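Beltum 629 拖移前车内滞留检测仪

首页 > 产品 > 道路清障与停车执法 > Beltum 629

型号:629
制造商:Orkar
适用对象:清障拖车、停车执法车辆、扣押车辆停放场
供货状态:可订购
文档更新:2026年9月13日

产品概述

Beltum 629 用于在车辆起吊或上板之前检测车厢内是否有人员或动物滞留。设备由一台手持主机、两只吸附式振动探头和一块车载显示终端组成。探头贴附于被检车辆的车门或立柱外侧,采集呼吸、心跳及肢体动作传到车身的微弱振动;主机内置的毫米波模块透过侧窗玻璃作辅助测量。两路信号分别判定,任一路超过阈值即输出“疑似有人”,由操作员按所在单位规程处置。

检测无需打开车门,不接触车辆电气系统,对已锁闭且贴有深色隔热膜的车辆同样适用。含金属镀层的隔热膜会衰减毫米波信号,此时主机自动切换为仅振动模式,并在记录中注明。

主要技术参数

单次检测时间:88 秒(双通道模式)
记录容量:600 条,满后按时间先后覆盖已上传记录
探头线缆:可拆卸,带自锁接头
结果显示:未检出 / 疑似有人 / 无效,附声音提示
供电:可更换锂电池组,支持车载点烟器接口充电
数据接口:USB-C、蓝牙
电池电量显示:五格
防护:主机与探头均可在雨中使用,充电口使用后须盖紧密封塞

检测流程

1. 清障车熄火,或停放于被检车辆一个车位以外。发动机怠速产生的振动可能使结果判为“无效”。
2. 操作员先以目视检查前后排座椅、脚部空间和后备箱可见部分。目视检查不可由仪器替代。
3. 将两只探头分别吸附于左右两侧车身,探头指示灯变为绿色。
4. 在主机上输入车牌号或扫描拖移单条码,按“开始”。
5. 检测期间勿倚靠车身,勿关闭相邻车辆的车门。
6. 读取结果。若为“无效”,移除干扰源后重测;连续三次无效时,按“疑似有人”处理。
7. 结果写入记录后方可取下探头。

在车载终端与清障车绞盘控制器联锁的配置中,未取得“未检出”结果时绞盘保持锁止。主管密码可以解除联锁,解除操作连同操作员编号一并记录。
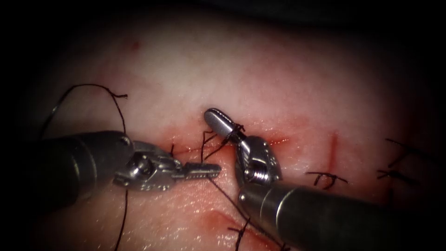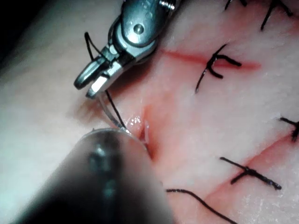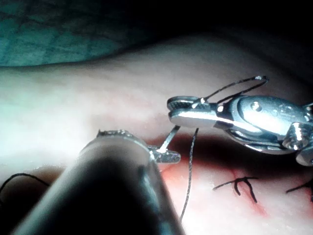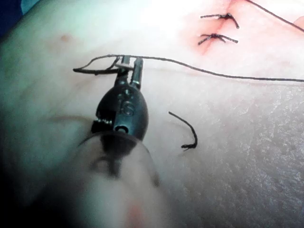
图:机械臂器械末端与缝线,近景

安装与配置

手持主机开箱后需完成首次校准。校准在空车上进行,选用轿车、越野车各一台。厢式货车和房车的车身刚度差异较大,出厂参数未覆盖,需另行加载车型文件。

车载终端采用标准支架,固定于驾驶室中控台右侧。联锁模块串接于绞盘控制回路,须由具备资质的电工安装。安装完成后填写随机附带的验收单,一联留存于车辆档案,一联寄回 Orkar 售后部。未寄回验收单的,保修期自出厂之日起算。

记录与数据

每条记录包含:车牌号、检测起止时间、定位坐标、两路信号的峰值与判定结果、操作员编号、目视检查确认项。记录不含图像和声音。

记录可导出为 CSV 或带数字签名的 PDF。使用 Rweyemamu 调度平台的单位可开启自动上传,检测结果随拖移单一同归档;平台端字段映射表见附件 B。固件早于六月版本的主机须先升级,否则定位坐标一栏为空。

使用限制

本设备为辅助检测工具,“未检出”不构成车内无人的保证。下列情况下灵敏度下降:

风力较大,车身持续晃动;
被检车辆停放在桥面、机械车位或轨道线路旁;
车身覆盖厚积雪或车衣;
车内载有运行中的冷藏机组或水泵;
振动探头吸附面有油污或为非金属外板。

探头在复合材料外板上附着力不足,应改贴于侧窗玻璃下沿。敞篷车型只能使用毫米波通道,主机会提示操作员确认车型。

设备不得用于检测伤情,也不得作为延迟呼叫急救的依据。发现车内有人时,立即中止拖移并联系当地警方或急救机构。

现场使用记录

Prandari 停车场自六月起在夜间班次试用两套 629,用于消防通道及卸货区违停车辆的拖移。试用由场地运营主管 Hamdia Admasu 负责,首批 100 次检测中出现“疑似有人”三次,其中一次为后排熟睡的成年人,一次为宠物犬,另一次经开门核实为空车,原因是相邻工地夯土作业。无效结果集中在靠近高架路的两排车位,调整探头位置后减少。

该场地提出的修改意见有两条:探头指示灯在雨天不易辨认;戴手套时“开始”键行程过短。前一条已在当前批次更换为双侧指示灯,后一条列入下一次外壳改版。

供货清单

手持主机 一台
振动探头 两只
探头线缆 两根
锂电池组 两块
车载显示终端及支架 一套
硬壳携行箱 一只
中文使用手册、验收单 各一份

选配件

绞盘联锁模块
加长探头线缆
条码扫描头
车型文件包(厢式货车、房车)
备用吸盘垫圈,十只装

维护

吸盘垫圈每季度检查一次,边缘发硬或有裂口即更换。探头表面用湿布擦拭,禁用汽油及含丙酮的清洗剂。长期存放时将电池电量保持在两格至三格,每半年补充一次。主机每年返厂或送授权服务点标定,标定到期后仍可开机,但记录上会附加“标定过期”字样。

常见故障代码

E1:左探头未连接或线缆断路
E2:右探头未连接或线缆断路
E4:毫米波模块温度超限,静置后重启
E5:定位失败,检测可继续,坐标栏需人工补录
E7:存储已满且存在未上传记录,导出后清除

订购与技术支持

订购时注明所需车型文件及是否加装联锁模块。联锁模块与部分旧式液压绞盘不兼容,请随订单附绞盘铭牌照片。技术问题由应用工程师 Yhon Villanueva 答复,来函请写明主机序列号、固件版本和故障代码。

相关下载
使用手册(PDF)
附件 A:车型覆盖表
附件 B:Rweyemamu 平台字段映射表
联锁模块接线图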